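Zasden opens family house ten minutes' walk from the children's ward

Parents of children in long-term hospital treatment will be able to sleep in an actual bed from March, when the charity Zasden opens its first family house.

Smits House has 60 places a night and replaces a reclining chair which, according to most people who have used it, does one of those two things. Families can stay free of charge for as long as their child is on the ward.

Perihan Dağdelen, who founded Zasden after her son's leukaemia treatment, spent 100 nights in the chair.

"I got to know it well," she said. "You go in with a change of clothes for one night and come out months later with strong views on vending machine soup. I wanted a place with a door that shuts, a kettle and someone at the desk who doesn't ask you to be brave."
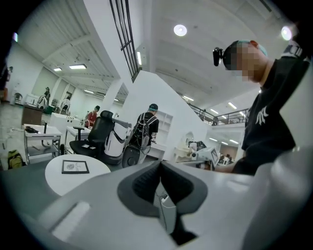 What families will find

Each room has its own bathroom and a telephone line straight to the ward. The kitchen is open all night, as worry tends to be. Brothers and sisters are welcome, and there are 2 playrooms, one of them for children who would like some quiet and one for everybody else.

Mirjam Verbeke, who will manage the house, said the rules fit on a postcard. "Label your milk. Wake us if you need us. We did have a third, about shoes, but it didn't survive the first meeting with parents."

How it was paid for

The building was given by the Kasen family trust. Furniture and running costs for the first year come from 590 donors and from the Trarnari choir, whose members were sponsored to sing and, in one street, to stop.

Families can ask ward staff for a referral at any hour. An open afternoon for neighbours takes place on Wednesday from 2pm, with cake.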